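# Shortbread Month at the Stirkbridge Hall

Every April our little baking circle drops everything else and goes mad for shortbread, and I look forward to it from about the minute the Christmas cake is finished. Butter, sugar, flour, and a whole room of people arguing over rice flour! The rule is simple: bake a batch or bring a packet, put it on the table, have a cuppa and tell us what you think. This year we got through 39 plates and packets, one short of the 40 that Araceli Cordero had her heart set on.

**The bakes**

Petticoat tails took the most votes again. Araceli's were docked with a fork and baked low until they were the colour of straw, and they snapped beautifully.

The brown sugar fingers from the Lobo Street crowd were darker, chewier and a bit like caramel. I went back for these more often than I should admit.

Lemon myrtle rounds were new to us this year, and what a flavour! A teaspoon in the dough is plenty. Somebody used a tablespoon the first time and we could smell it from the car park.

The biggest slab weighed in at 820 grams, cut while warm and still a devil to get out of the tin.

**The packets**

I love this part as much as the baking. Shop shortbread has its own dress code, and I'm a sucker for a bit of tartan on the pantry shelf.
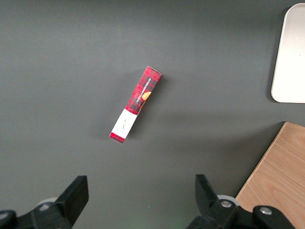
Vanilla always splits the room. The purists want butter and salt and nothing else, while I reckon a good vanilla shortbread with strong black tea is one of the great afternoon treats. We did 3 rounds of tasting on the Friday and I voted for vanilla in every one of them.

Next up is scones, same hall, 2 pm start. Bring your own jam, and if you've still got one of my cooling racks, bring that too!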